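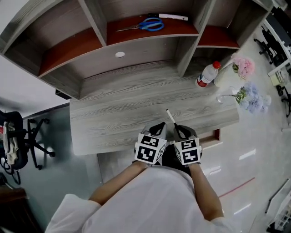
Desks with a hutch: keep it or saw it off?

Korniscombe Home & Shed Forum > Indoors > Furniture

plumbline_pat
I have come into a desk. It's grey wood-grain with a matching hutch along the back, all little compartments, and it weighs the same as a pony. The desk part is fine. The hutch is where post goes to die. I've had it since September and have already lost a car tax reminder and a library card in there.

I'm minded to take the hutch off and have a plain flat desk like a grown-up. Has anyone done this, and did you regret it?

gravelrash
Did it years ago. Four brackets, a bit of swearing, done. You'll have screw holes along the back edge, so put a lamp in front of them and carry on with your life.

Mrs_Teasel
Please don't. A hutch is the only thing standing between you and a heap. I have one with 14 pigeonholes and every one has a job. Bills, stamps, string, seeds, things to be returned to people I no longer speak to.

gravelrash
You have a pigeonhole for string.

Mrs_Teasel
I have two. One is for short string.

oldbus44
Sit on the fence here. I kept mine but took out half the uprights, so I've got a couple of wide bays and a few narrow ones. Box files fit, the printer fits, and the cat fits, which wasn't the plan. Check whether the uprights are holding anything up first. Mine were slotted in and slid out with a tap from a mallet. My brother's were glued, and his top shelf now has a smile.

plumbline_pat
How do you tell whether they're glued without finding out the hard way?

oldbus44
Wiggle one. If it moves at all, it's slotted. If it doesn't, look underneath for a bead of dried glue along the joint. If you can't see one and it still won't move, leave it be and learn to love it.

biscuit_tin
Measure before you do anything. I took mine off, felt marvellous for an afternoon, then found the desk had gone wobbly. The hutch had been doing the work of a back panel. I ended up screwing a length of batten under the rear edge, which cost me more in time than the desk was worth.

gravelrash
That's a bad desk, not an argument for hutches.

biscuit_tin
It was a Tostano, thank you, and it was quite dear.

gravelrash
I stand by what I said.

Mrs_Teasel
Nobody has mentioned where the stuff will go. Pat, you have a car tax reminder and a library card in there that you know of. Take the hutch away and they'll be under a plate.

plumbline_pat
They're already under a plate in spirit.

low_tide
Sold mine. Someone drove over from Dradcombe and gave me 40 quid for the hutch alone, to stand on a workbench in his garage for screws. He was delighted. I was delighted. The wife asked where the hole punch was and it emerged that he'd bought that as well.

oldbus44
There's a fellow at the Dradcombe tip shop who'll take them too, but he won't give you anything and he sighs.

slowcooker_dave
Unpopular view, but the problem is depth. Most of these compartments are as deep as your forearm, so everything at the back is in another postcode. I cut some offcuts of board to stand upright halfway in, which brings the useful bit to the front. Looks the same, and you stop losing things. You can hide your Christmas chocolate behind them as well.

biscuit_tin
That's rather good.

gravelrash
It's a smaller hutch with extra steps. Take it off.

Mrs_Teasel
Gravelrash, where do you keep your post?

gravelrash
On the stairs, like everyone.

plumbline_pat
Right. I've wiggled. They wiggle. I'm going to take out every other upright, try Dave's false backs in the ones that are left, and if I lose one more thing before the spring the whole lot goes to the screws man in Dradcombe.

While emptying it I found the library card. It belongs to the library in Tuhiwai, where I lived before we moved back. I've not been a member there for a good while and I dread to think about the fine.

low_tide
If you find a hole punch, it's mine.

oldbus44
Keep the uprights you take out, by the way. Put them flat on top of the wardrobe. You'll want to put one back by Easter and you won't be able to buy one for love nor money.

plumbline_pat
They're going in the hutch.

Mrs_Teasel
Label the pigeonhole.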